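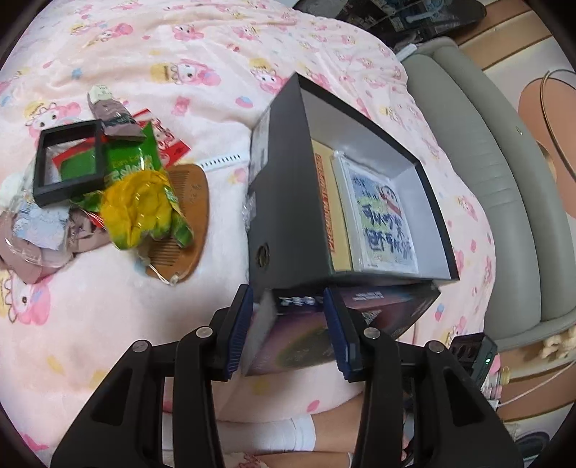 *An open black box on the bed, flat items against the left wall, loose items on the blanket beside it.*

**The box on the bed**

Small possessions resist classification. A craft kit, a card in a clear sleeve, a soft toy and a few sweets share no obvious category, and most storage systems fail at this point. The keepsake box accepts the mixture and imposes a single limit, its own volume.

For this feature we looked at rigid cardboard boxes of the sort that arrive with a purchase and are too well made to throw away. Board of this type holds its shape under light loads, and the walls stay square if the contents are not forced against them. A finger hole in the side helps when the box has to be drawn out from a low shelf. Stoleck sells a plain version in two depths; Ganeo makes one with a lift-off lid. A reused box does the same work.

The bed is a reasonable place to sort. It is at a workable height for anyone kneeling or sitting, and nothing breaks if it slips. The drawback is the surface. A thick fleece gives under the base of the box, which tilts, and the contents slide to the low side. A tray or a large hardback placed underneath corrects this.

Flat items go in first, on edge or against one wall. Printed patterns and instruction sheets should lie at full size where the box allows it, as a fold across a stitching chart makes the squares along the crease hard to read. Clear sleeves protect the print but slip over one another, and a stack of more than a few will need a band.

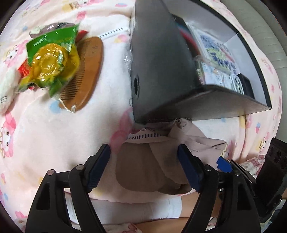
Latrice Castellanos disagrees with the general rule on patterns: she folds hers once, printed side out, and keeps the threads inside the fold so that the two are never parted. She has stored 27 charts this way and has yet to lose a colour.

Fabric comes next. Small garments and trimmed pieces can fill the gaps between harder things, and they stop frames from knocking together. Elastic is better left relaxed — a tight roll held for a whole winter will set. Frilled edges belong on top, where little presses on them.

Food is a matter of some dispute. Wrapped sweets and snack packets look harmless, but a split wrapper marks paper quickly. Our own box, filled in December, held a bag of toffees against a set of prints, and the lowest print was spoiled. Anything edible should sit in a lidded tub, or in a separate box with a shorter life.

Soft toys take the remaining space. They compress, recover and need no wrapping. A pale plush is best kept clear of printed board, which can rub off on the pile.

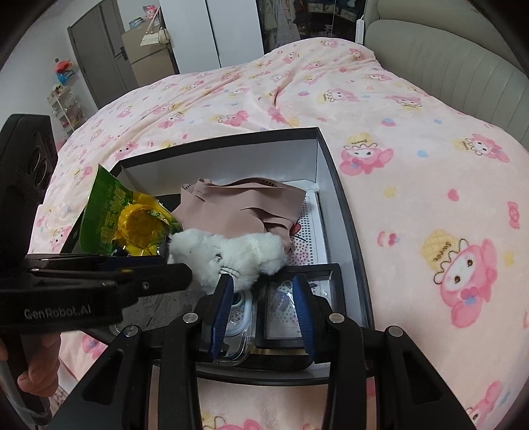
One reader wrote in to say that the toy should go in first, at the bottom, where it cushions everything else, and that frames placed last are easier to lift out by the edge. We tried it with a Solberg box 30 cm long. The frames were easier to reach. The toy needed brushing.

Labels can be brief. A date and one word on the short side will do, written in pencil so that both can be changed when the contents are.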